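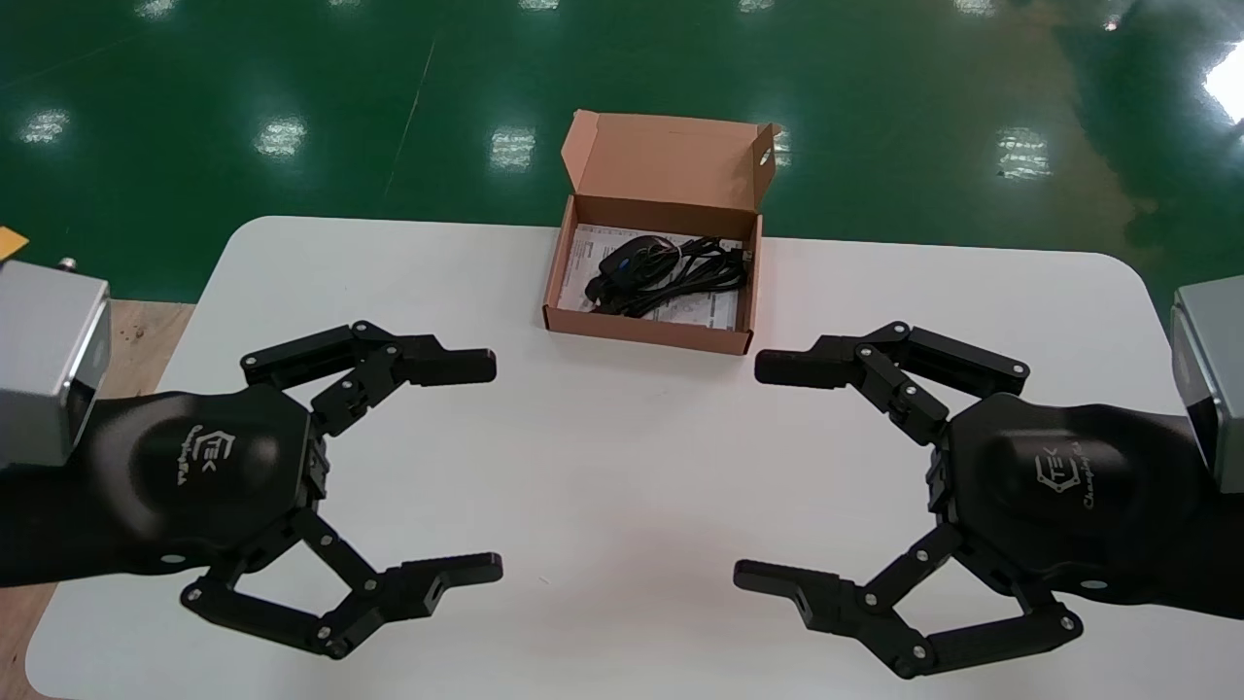

Fleton drops foam from accessory boxes

20/08/2023

CLAKGATE - Fleton says it will ship its power cables in plain cardboard boxes starting in September, with no foam and no plastic bag. The cable and a folded instruction sheet will go in loose.

The company claims the switch will save 300 pounds of plastic a year at its Clakgate packing site. It did not say how it got that figure, or how many boxes it packs.

Ojala, a store on Brellia Street, is not convinced. It says 4 cables from a trial batch came back with bent plugs. Fleton calls the trial a success and has not released its return numbers. Prices will stay the same.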